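Remari Tenant Services
Speaker notes: Shared Rooms, Shared Rules
Session for building managers, Pastberg and Derberg sites
Speaker: Mireille Delaunay. Questions handled by Soon-im Na.

Slide 1. Opening

Welcome the audience and thank the Derberg office for hosting. State the subject plainly: how a building with many tenants can share its meeting rooms, storage and common floors fairly.

Mention that printed copies of the revised room policy are on the side table. The policy takes effect in December. Managers who have already received the draft should discard it, as section four has changed.

Slide 2. Where we stand

Pastberg has 34 bookable rooms and almost 500 people with a badge. Two years ago each tenant kept its own calendar, and disputes went to the front desk. The single calendar has reduced those disputes, but it has also made another problem easier to see: rooms are reserved and then left unused.

Pause here. Ask how many managers receive complaints of this kind every week. Do not take individual cases at this stage.

Slide 3. Tables and power

The policy now treats the table as part of the booking. Tenants may not carry tables between rooms, and extension cords may not cross a doorway. Tabletop openings must be kept clear of cups, paper and food.

Fabrice Tessier will confirm the cleaning schedule for the tabletops. If he has not done so by the time of the talk, say that the present schedule remains in force.
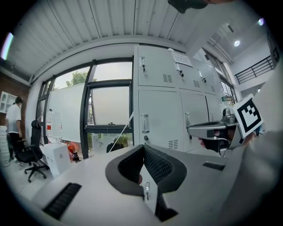
Slide 4. Release of unused bookings

Explain the rule slowly. A booking that has not been claimed 15 minutes after its start time returns to the calendar. The person who made the booking receives a notice. A second notice in the same month goes to the tenant's office manager.

Expect objections from tenants with clients who arrive late. The answer is that any badge holder may claim the room on the tenant's behalf, including reception staff.

Recurring bookings end after 50 days unless renewed. Évan Lemaire asked for a longer period on behalf of the Bautista tenants. The request was considered and declined for this year.

Slide 5. Floors, seating and walkways

Common floors belong to all tenants. Seats may be moved for the length of a meeting and must then be returned. The walkway in front of any locker bank is to be kept wide enough for a cart to pass.

Bags and coats left on a common floor overnight will be taken to the front desk and held there. Managers should give tenants notice of this before the policy begins.

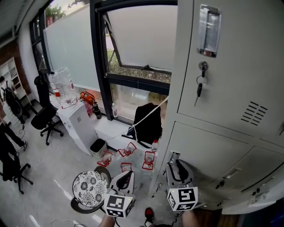
Slide 6. Lockers

Lockers are assigned by tenant, and each tenant decides how to divide its share. Remari keeps the master list. Managers should not change an assignment by verbal agreement, however small the change.

When a tenant leaves the building, its lockers are to be emptied before the final walk-through. Imre Pap has prepared a one-page form for this purpose. Read out the two lines that require a signature, as these are the ones most often missed.

Food, fuel and batteries under charge may not be stored in any locker.
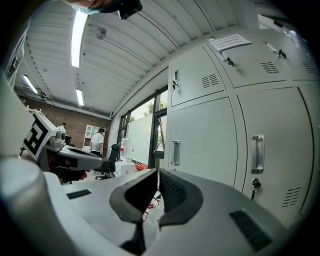
Gray metal lockers, with upper and lower doors.

Slide 7. Questions

Soon-im Na will take questions on the calendar first, then on storage. Questions about rent or lease terms should be referred to the leasing office. Remind managers to sign the attendance sheet before leaving and to return their visitor badges at reception.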